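Ticket 3971: Duplicate charges on Staria invoice export
Status: Open (reopened twice)
Priority: Normal, changed from High by support
Opened by: Esperanza Soler, Urnmont accounts
Assigned to: Hideaki Kudo

Esperanza Soler
The March invoice export has duplicate lines again. The file should have 2,441 rows. It has 2,458. The 17 extra rows are all customers on the Cairns price list, and every one of them shows up twice with the same invoice number and the same amount. I'm told this was fixed in the last update. I don't see how it could have been, given that I'm looking at it.

Steps: Reports, Invoices, pick the month, Export as CSV. No filters. Same result in two browsers.

Hideaki Kudo
Thanks for the report. Please clear your browser cache and run the export again. We've seen old files served from cache after the update.

Esperanza Soler
Cleared it. Same 17 rows. I also ran it on a laptop that has never logged in to Staria before, so I doubt the cache has much to do with it. The file is built on your server, as far as I understand.

Hideaki Kudo
Understood. Could you check whether these customers were entered twice? This is the most common cause of duplicate lines.

Esperanza Soler
They weren't. I searched all of them by tax ID and got one record each. The invoice screen also shows one invoice each, and the total at the bottom of the screen matches our bank feed. Only the export is wrong.

Ticket closed automatically: no activity for five days.

Esperanza Soler
Reopening. The last activity was mine and it answered your question. Please don't close this on a timer while it's waiting on you.

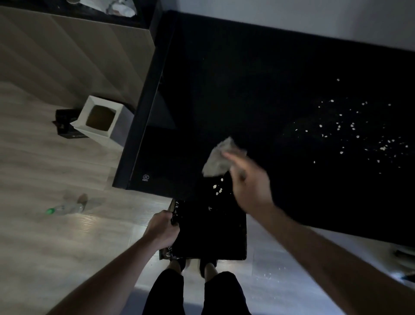
Has anyone on your side tried this with a customer who was moved from one price list to another? I went back through the change history, and all 17 were moved to Cairns partway through the month. The customers who were on Cairns from the start export fine. I'm not a developer, but it looks to me like the export picks up the old list and the new one and writes a line for each.

Živko Halilović
Stepping in for Hideaki. That's a useful find. I moved a test customer between lists mid-month and got two lines, so I can reproduce it. Passing to the export team as bug 305.

As a workaround, you can set the export to Group by invoice number under Advanced. That should collapse the extra lines.

Esperanza Soler
Tried it. It collapses them and adds the amounts together, so now those customers are billed double on one line. I'd call that worse, because at least the duplicates were easy to spot. You may want to take that tip off the help page before somebody posts the file to their ledger.

Živko Halilović
You're right, I see the same thing here. I've asked for the help page to be changed. For now please export without grouping and remove duplicates in your spreadsheet, matching on invoice number.

Ticket closed automatically: workaround provided.

Esperanza Soler
Reopening again. A workaround where I fix the file by hand is what I was already doing when I opened this.

Duván Apaza
Hi Esperanza, I work on exports. Bug 305 is confirmed. The query joins on price list history without checking the end date. A fix is in testing, and I've turned off automatic closing for this ticket.

Esperanza Soler
Thank you, that's the first explanation that fits what I see. Please leave the ticket open until I've run March again myself and got 2,441 rows. I'll also want to try the grouped export, with the amounts checked against the invoice screen.

Duván Apaza
Agreed on both. I'll post here when the fix is live on your account.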